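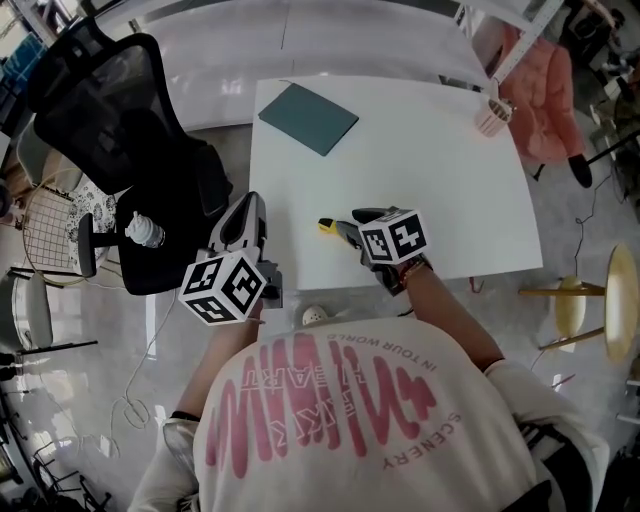 Why can't we just buy the robot arm first and work out the rest later? That came up before I'd even got my notes open, and it's a fair thing to ask, so let's start there.

You can, and plenty of labs do! Then the arm sits in its crate while everyone finds out that the table is too small, the power is on the wrong wall and there's no demonstration data to train it with. On the Irkura project we planned it backward. Hand-held grippers first, furniture second, arm last (and the arm goes into next year's budget, so I'll leave it out of this session).

Session notes: planning a two-handed demonstration room

Our numbers for the Birnthorpe room. The Chaturvedi grant gives us $2576 for hand tools, and that money can't be moved to another line. Kustunano quoted $224 for each hand-held gripper. A two-handed station needs 2 of them, and I wanted 6 stations. Go ahead and multiply that out before you read on. Yes, it's over. Not by a lot, but a grant office doesn't care about "not by a lot," and we haven't even paid for shipping yet.

So what gives? My first thought was to beg for a discount, which I still think is worth one polite email. My second was to open with five stations and keep the leftover for spares. Finger pads are what I'd stock up on, plus extra marker cubes if your tracking depends on them, and mine does. I went with five. You may argue for something else in your write-up, just show me the math.

Now the room itself, which always gets forgotten. Put these on your sheet even if you think you already own them:

Tables: plain, with enough room for both arms. Check how shiny the top is under the ceiling lights before you order a stack of them.
Chairs: people will want to sit between takes. Find out where the extras get stored.
Storage: shelving takes up floor, so draw it on the plan.
Cables: measure the real path along the floor, then add slack.
Small stuff to pick up and put down: pens, cups, notebooks. Cheap, but somebody has to buy it. 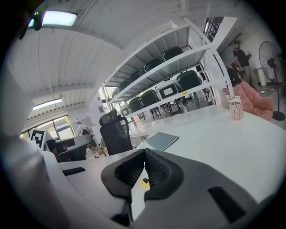 Fig. 2. Gripper view across the table, with chair storage on the white shelving.

For next time, bring a one-page budget for a room you can get into and measure. Put quoted prices and guessed prices in separate columns, please, and mark which lines are locked to a grant. If you're still waiting on a quote, leave the box blank and bring the email you sent.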